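Consejos para comprar un brazo robótico para la cocina: medidas, presupuesto y planificación

Un brazo para la cocina se compra con la cinta métrica en la mano. Casi todos los problemas que aparecen después de la entrega tienen que ver con el sitio, la corriente o los accesorios que no venían en la caja. Estos consejos sirven para una cocina de casa o para un obrador pequeño con una sola encimera de trabajo.

Decidir primero las tareas

Escriba una lista corta con lo que quiere que haga el brazo: recoger platos, acercar cuencos, pasar piezas de un lado a otro de la encimera. Ponga al lado el peso de la pieza más pesada, llena. Un cuenco de loza con masa pesa bastante más que el mismo cuenco vacío, y la carga útil que anuncia el vendedor suele darse sin contar la pinza.

Si la lista incluye cortar, freír o manejar recipientes con líquido caliente, sáquelo del presupuesto del primer año. Son tareas que piden protecciones, otra herramienta y muchas más pruebas.

Medir la encimera

Mida el largo, el fondo y la altura hasta los muebles de arriba. Apunte también dónde están los enchufes, hacia qué lado abre la nevera y cuánto sobresalen los tiradores. Los tiradores verticales largos son los que más se olvidan, y el codo del brazo pasa justo a esa altura en muchos montajes.

Marque en la encimera con cinta de pintor la zona que barre el brazo. Déjela puesta una semana y cocine como siempre. Si la cinta le estorba todos los días, el brazo también lo hará.

El alcance que figura en la ficha se mide con el brazo estirado. Para trabajar con la pinza apuntando hacia abajo se pierde una parte, así que conviene pedir al vendedor el alcance útil en esa postura y compararlo con la cinta.

Comprobar la base

Hay tres formas habituales de montaje: pedestal al suelo, placa atornillada a la encimera y carro con frenos. El pedestal es el más estable y el que más sitio quita. La placa obliga a taladrar, y en piedra natural eso significa llamar al marmolista antes de comprar nada. El carro es cómodo para limpiar, pero hay que volver a ajustar la posición cada vez que se mueve.

Si alquila el local, pregunte por escrito si puede hacer agujeros.

Repartir el presupuesto

El precio del brazo es solo una partida. Este es el reparto que usamos en Bekutia para un equipo pequeño de segunda mano, en euros:

Brazo con su controlador: 2249
Pinza, dedos de recambio y cableado: 1329
Base, transporte y montaje: 1000

A eso añadimos 47 euros de fundas lavables y bridas, que parecen poca cosa y se gastan enseguida. No incluye la instalación eléctrica ni las horas de programación. Si va a pagar a alguien para programar, pida precio cerrado por tarea terminada y defina qué se considera terminada.

En equipo nuevo las cifras suben mucho, pero el orden de las partidas cambia poco: la pinza y el montaje siguen siendo lo que la gente deja fuera de la cuenta.

Comparar ofertas

Pida por lo menos dos presupuestos con el mismo desglose. Cuando pedimos precio a Trernbridge y a Sarıgül, el primero daba la pinza aparte y el segundo la incluía sin dedos de repuesto. Puestos en la misma tabla, la diferencia casi desapareció.

Preguntas que conviene hacer antes de firmar:

Cuánto tarda en llegar un recambio y desde qué país se envía.
Si el programa de control tiene cuota anual.
Quién paga el transporte cuando el brazo vuelve al taller.
Qué productos de limpieza aguanta la carcasa.
Si los dedos de la pinza se pueden cambiar sin herramientas especiales.

Guarde las respuestas por correo electrónico. Lo que se dice por teléfono no sirve para reclamar.

Elegir la pinza según la vajilla

Antes de pagar una pinza, ponga sobre la mesa las piezas que va a mover. Un plato llano es difícil: tiene poca altura y hay que cogerlo por el borde. Los dedos estrechos entran bien por el canto, pero reparten mal la fuerza; los anchos sujetan mejor y necesitan más espacio libre alrededor. Los platos de ala ancha dan más margen que los que no tienen borde.

Lleve una pieza suya a la demostración, o mándela por mensajería si la prueba es a distancia. También se puede pedir una simulación con la encimera y los objetos que la ocupan. Mire en ella por dónde baja la muñeca, qué objetos altos quedan junto al plato y qué hay detrás. 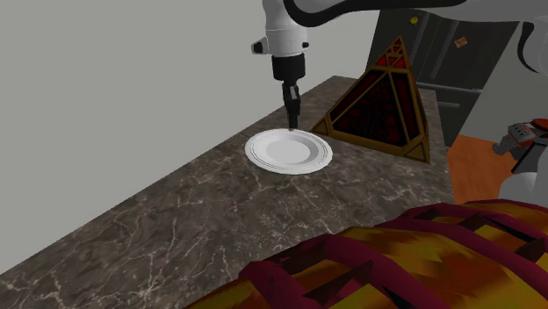 Calcular la instalación eléctrica

Reserve un enchufe con toma de tierra solo para el controlador. No lo comparta con el horno, el hervidor ni la nevera. El controlador necesita ventilación por los lados, de modo que un armario cerrado bajo el fregadero es mal sitio por partida doble.

Deje el cable con holgura suficiente para el giro completo y sujételo cada palmo. La parada de emergencia se coloca al alcance de la mano, fuera de la zona que barre el brazo.

Planificar la limpieza y el mantenimiento

Compre dos juegos de fundas, uno puesto y otro en la lavadora. Nosotros encargamos las nuestras a Claritz, con cierre por detrás, y se cambian en un momento. La grasa se acumula en las juntas de la muñeca y conviene pasar un paño apenas humedecido al acabar el día, con el equipo desconectado.

Anote en una libreta la fecha de cada revisión y de cada cambio de dedos. Si piensa cerrar en julio, pida la revisión anual para entonces con bastante adelanto. Los dedos de goma se sustituyen en cuanto se ponen brillantes, aunque todavía agarren.

Publicado el miércoles, 27 de febrero de 2019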